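Moges Gallery to show Jorkstead steel works after conservation

Two large welded steel works from the Jorkstead group will go on display at Moges Gallery in Miston from 29th October, following a program of surface treatment and structural repair at the Dreltell foundry. Both have been in storage since the gallery's outdoor court was closed for drainage work.

The pieces, catalogued as Jorkstead II and Jorkstead V, are assembled from mild steel plate, channel and rod, joined by continuous fillet welds and left unpainted under a wax and lacquer finish. They were made to stand outdoors. An inspection in August found that the original lacquer had failed along most horizontal surfaces, and that water was collecting inside the closed box section at the base of Jorkstead V.

Dreltell cut a drainage slot on the underside of the box section, where it can't be seen from standing height, and flushed the cavity with a corrosion inhibitor. Loose scale was taken off by hand with bronze wool and nylon brushes. Abrasive blasting was ruled out at the planning stage, as it would have removed the mill marks and grinding patterns that the catalogue entry lists as part of the finished surface.

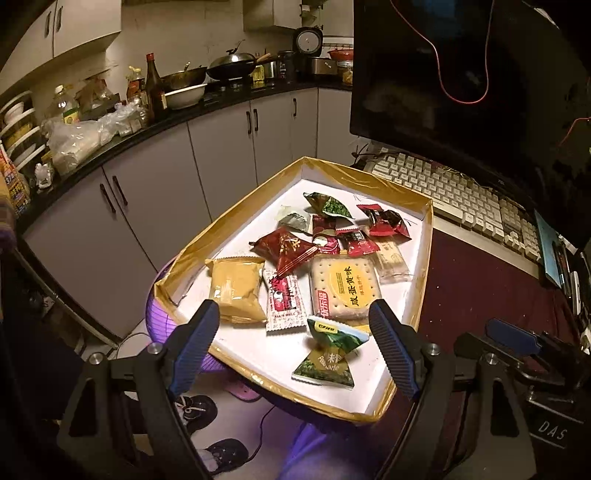
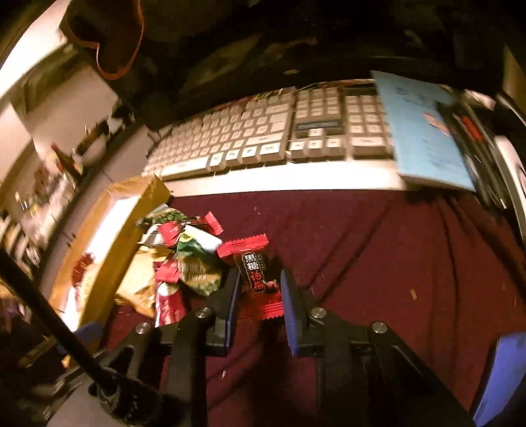
Reading time: 3 minutes

Jorkstead II needed less work. One of its upright channels had moved out of plumb, and the cause was traced to a cracked weld at the lower flange. The crack was ground out and rewelded, and the new bead was dressed to match the profile of those beside it. The treatment report records the position of the repair and the filler metal used, so that it can be told apart from original fabrication in any later survey.

Both works have been recoated with a clear acrylic lacquer followed by microcrystalline wax. The lacquer can be taken off with solvent, and the wax is to be renewed yearly while the pieces are indoors. If they go back to the court, the interval will be shortened to six months.

Jorkstead V is the heavier of the two at 600 kilograms. It will stand in the ground floor hall on a steel spreader plate laid over the existing concrete slab, with a thin neoprene layer between plate and base to stop abrasion. An engineer's check of the slab found no need for propping. Jorkstead II will be placed at the far end of the same hall, on the floor and without a plinth, in the orientation shown in the original installation drawings.

The drawings themselves form the second part of the display. A set of 36 working sheets, on tracing film and graph paper, has been lent from the Dreltell archive. Most are cutting layouts for plate, with dimensions in millimetres and weld symbols added in red pencil. Several show versions of Jorkstead V with an open base, which would have avoided the water problem but gave the upper plates less support. The sheets will be shown flat in cases at low light levels, and half will be changed over midway through the run.

The gallery has also revised its catalogue entries for the group. The earlier text described both works as bolted and welded. Examination at the foundry found bolts in Jorkstead II only, at the junction of the rod and the rear plate, and these are thought to have been added for transport. They have been kept in place.

No decision has been made on a permanent site. Moges Gallery said the court's new drainage will be monitored through a full winter before any steel work is returned to it. The remaining Jorkstead pieces stay in storage at Miston and will be assessed under a separate program, starting with those that have closed sections.

Entry to the ground floor hall is free. Step-free access is from the court side, and large bags must be left at the desk. Visitors are asked not to touch the works, as skin oils mark the wax.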